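Equipment Plan and Spending, Project Prirport
Gwenaël Le Goff and Margaux Lefèvre
May 2022

3. Budget

Our first budget had one line in it, and the line said "robot." Margaux pointed out that robots tend to want something to pick up and something to stand on. We revised.

The arm itself was on loan from the department, which left the gripper as the big purchase. We got two quotes. Zeltar wanted four weeks and most of our money. Lacroix was cheaper but sold the mounting plate separately, a fact we found on page 202 of their catalog. We went with Lacroix and bought the plate, at which point it was no longer cheaper.

Fingertips came from Pukident and wear out after up to 60 hours of use, so we ordered spares. This was our best decision. 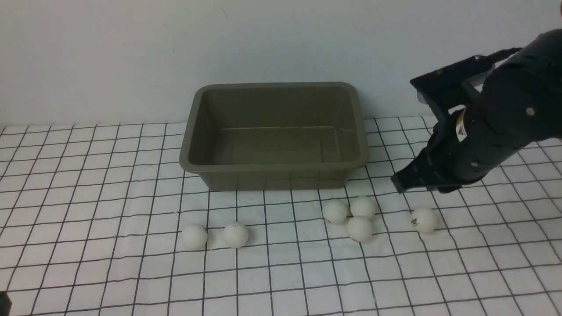
Small items were never planned at all. Ping-pong balls, a tub and a cloth with a grid of lines went under "miscellaneous," a category that by August had its own subcategories. Shipping was in there too — twice, by mistake.

4. What we would change

Ask for quotes before writing the budget. Put cables on the list. Leave some slack for the second order, which is always placed the day after the first one ships.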